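Features > Work Spaces

Jun 4, 2003 – by the Zovmont features desk

Brick, daylight, a decent ceiling. Not much to ask of a workshop, but try finding one in Brurton for under 200 a week. We looked at 3 in a month. Most had the light of a coal cellar.

The good ones keep the big windows and leave the old brick alone. Trees outside help – you look up more. White corrugated overhead throws the light back down, and teh strip lights do the rest after four.

Stairs eat floor, mind. Nearly 43 square metres gone at Perketti's old unit, landing included.

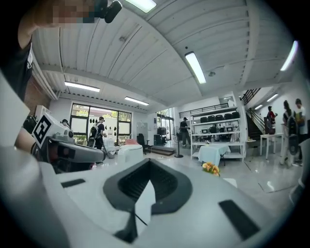 Heat is the other thing. By August you'll want an air con unit on the wall, high up, well clear of the benches. Get it serviced in spring, before everyone else rings. And ask who pays for the tubes.

Contact us | © Zovmont | Back to top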